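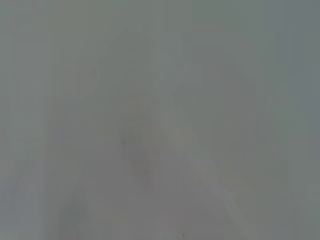 Can you teach a robot arm a simple job with the Tetimon kit if you have never written a line of robot code?

Most people could get through a first task in an afternoon. The kit gives you a handheld controller, a clip-on wrist camera, a head camera on a stand, and software that records everything while you steer. You do the job yourself through the arm, over and over, and the recordings become the lessons.

Tetimon Teach Kit, reviewed May 22, 2026

I paid $1,560 for the full set from Clokside, which is a lot for something you hold in one hand and wave. The cheaper bundle leaves out the wrist camera and costs $900. I had already owned an arm for a while and had mostly used it to feel bad about not using it, so I went for the big box.

Setup is the part I expected to hate and didn't. The controller paired on the first try, the software found the arm, and the calibration is just moving your hand to the corners of a pretend box while a bar fills up. The printed manual skips a page between camera setup and first recording, so get the one from the website.

The controller itself is lovely. It's light, the trigger closes the gripper in proportion to how hard you squeeze, and there's a clutch button so you can freeze the arm, put your own arm back somewhere comfortable, and carry on. I use that clutch constantly. My old setup was a game pad with two sticks, and going from that to this felt like taking off ski gloves!

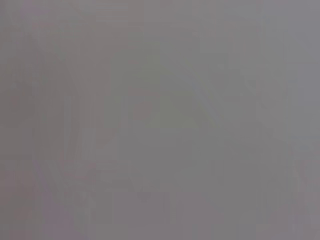

What surprised me most is how much your own habits end up in the data. I tend to hesitate right before I close the gripper (a little hover, a little second guess) and the trained arm picked up the same hover. Once I saw that, I started practicing each job a few times before pressing record, and my later recordings are much smoother. The software lets you trim the start and end of a take, but it won't cut out a pause in the middle. Please, Tetimon, add that.

My test job was fruit and a basket. I know, everybody does fruit and a basket, but it's a good one for learning the controls. A banana is curved, so the angle you come in at matters, and a basket has walls you have to clear. You find out very quickly whether you can judge depth through a screen. I couldn't at first, and I bumped the rim a lot.
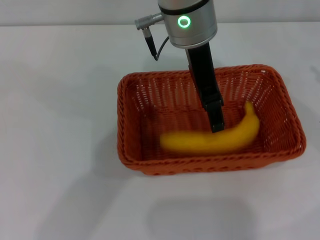 Lag was never a problem over a cable. Over wifi it was fine in the evening and annoying at lunchtime, when I'd get a tiny stutter and then overshoot. I'd run the cable and forget about wifi completely. The software can also play a recording back through the arm, and I love this feature more than I should — you watch your own hand movements come out of a machine while you sit there with a coffee.

I recorded 425 takes over a few weeks, throwing away the bad ones as I went. Deleting takes is one key press, and so is tagging them, so I got into a rhythm of grab, place, tag, reset. Resetting the table by hand is the slow part, and no kit fixes that. After training, my arm could do the easy starting positions well and got confused when I put things close to the table edge, where I had hardly recorded anything. I went back and added more takes there and it improved.

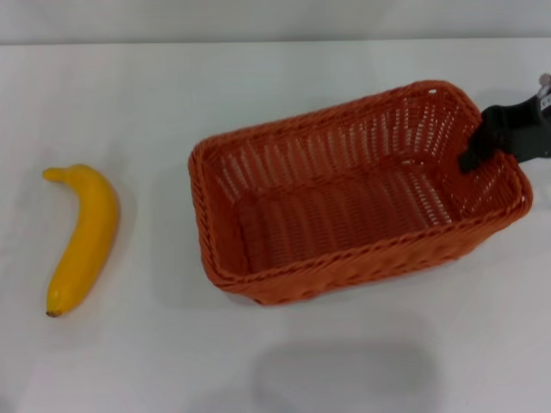
Gripper at the back corner of the basket, with the banana out on the table.

A few gripes. The wrist strap is too short for big hands. The fan on the recording box is loud enough that I moved it under the desk. And the export tool names every file by a long string of numbers, so you'll want to tag as you go or you will never find anything again.

Would I buy it again? Oh yes. It got me from an arm gathering dust to an arm I play with most evenings, and I'm already planning a sock sorting project for June. If you only want to try remote driving, get the cheaper bundle. If you plan to train anything, I'd spend the extra for the second view.

4.5 out of 5, with the half point off for that missing trim tool.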